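Last updated: 7/16/21
By Senyo Dankwa

What Lives Inside a Computer?

When I was nine my aunt let me take the side off her old desktop computer, and I was a little let down. I think I expected a glowing brain! What I got was a big flat green board with a lot of bits stuck to it. It took me years to learn what the bits do, so let me save you some time.

The big board is called the motherboard. Think of it as a town. There are roads all over it (thin metal lines, much too small for cars) and everything in town uses them to send messages. The messages are just electricity going on and off, very, very fast.

Now for the town hall. It's a chip called the CPU, and it does the sums. Everything your computer does is sums in the end, even cartoons and racing games. When you press a key, the CPU works out what should happen next and sends out the orders. The chip is square and usually has a flat metal lid on top. It sits in a holder called a socket, and a metal frame and a little lever keep it snug.

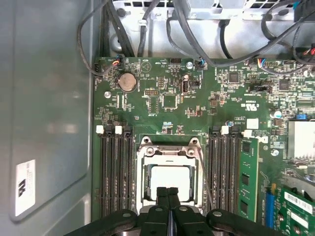 The square chip in its socket, with memory slots on both sides. The green stick on the right is memory.

See the long black slots? Those are for memory, or RAM if you want to sound clever at dinner. I think of memory as a desk. You spread out the things you're using right now — your drawing, your game, the song that's playing — so you can grab them quickly. A bigger desk holds more stuff. Turn the power off and the desk gets wiped clean! That's why you have to save your homework on a drive, which is more like a cupboard.

Lots of computers have spare memory slots, so you can add another stick later on and make the desk bigger. I like that. You can't do it with your own head, and I have tried.

A working CPU gets hot, so it needs a cooler on top. That's normally a chunk of metal with thin fins, plus a fan to blow the heat away. The whirring you hear when a game gets busy is mostly fans.

Want to look inside one yourself? Ask a grown-up first, shut it down and pull out the plug. Never open the power supply (the metal box the power cord goes into), even when it's unplugged. And keep your fingers off the shiny gold parts, please!

Penero Kids uses cookies to remember your settings. Grown-ups can sign up for our newsletter.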